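Dishes, Dishwashers and Sinks: The Questions I Get Most

Last updated August 28, 2022

I started answering kitchen questions by email after my first post about washing up in a small apartment in Gratstead, and the same ones keep coming back. So I put them all on one page! If yours is missing, send it over and I'll add it when I get a minute.

Do you rinse everything before it goes in the dishwasher?

No, and I used to be terrible about it. I basically washed the dishes and then washed them again. Now I scrape plates into the trash and leave it there. The exceptions are oatmeal, egg yolk and anything with melted cheese, which get a quick swipe with the brush first. Oatmeal is cement. I don't care what the detergent box promises.

Which way should plates face?

Toward the middle, where the water comes from (in most machines anyway, check where your spray arms are). Leave a gap between them. If two plates are touching, you'll find a little crescent of dried sauce right where they met.

And bowls?

Bowls are the hard part. I tilt them forward between the tines, open side down, and I give up on getting as many in as the drawing in the manual shows. Deep cereal bowls go on the top rack in my house. My wide pasta bowls take up two slots each, and I've made my peace with it.

What goes in by hand at yours?

Sharp knives, wooden spoons, the cast iron, and my Bolter pan, which has a handle I don't trust in the heat. Also the big cutting board, mostly because it blocks the spray arm and then the whole load comes out gritty. Ask me how I know.

I have a dishwasher. Do I still need a dish rack?

I think so! I got rid of mine when we moved to Castmont and bought another one by April. There are always a few hand-wash things, plus the plastic tubs that come out of the machine with a puddle on top. Mine was 35 dollars, and I'd have happily paid 50 after a month of drying pans on a dish towel.

Where do you keep the rack, though? My counter is tiny.

Try it in the sink. If you've got one big square basin, a wire rack can sit right down inside it and the drips go where drips should go. The counter stays clear, and you can turn the rack on an angle if it won't fit straight. You do have to lift it out when you want to soak something, so get one you can pick up with one hand. 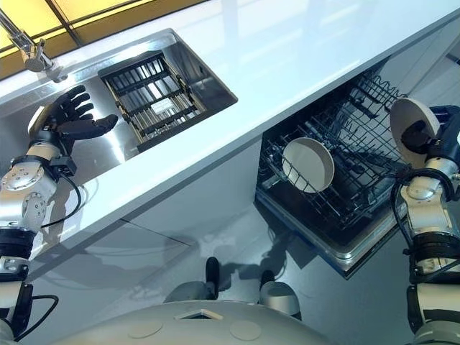 The other thing I'd check before buying is the feet. Bare wire feet can scratch a steel sink, so look for rubber caps, and order spares because they vanish down the disposal. I went through 5 of them in my first year.

How do I keep a stainless sink from looking cloudy?

Dish soap, soft sponge, go with the grain, rinse, and then dry it with a towel. The drying is the step people skip and it makes all the difference with hard water like ours. For the really dull days I use a bit of baking soda.

Top rack or bottom rack first when unloading?

Bottom! The mugs on top always have water sitting in them, and if you start up there you'll tip it over your clean plates. I did it the wrong way for years.

Is it worth buying a fancy dishwasher?

I've only ever had ordinary ones, so take this with a grain of salt. Ours is a secondhand Fukuda that cost me 100 dollars and it's loud enough that we run it after we go to bed. What I'd pay for next time is a rack that rolls out smoothly, and tines that fold down for pots.

How often do you clean the filter?

Every couple of weeks, under the hot tap with an old toothbrush. If you've never done yours, put some gloves on first.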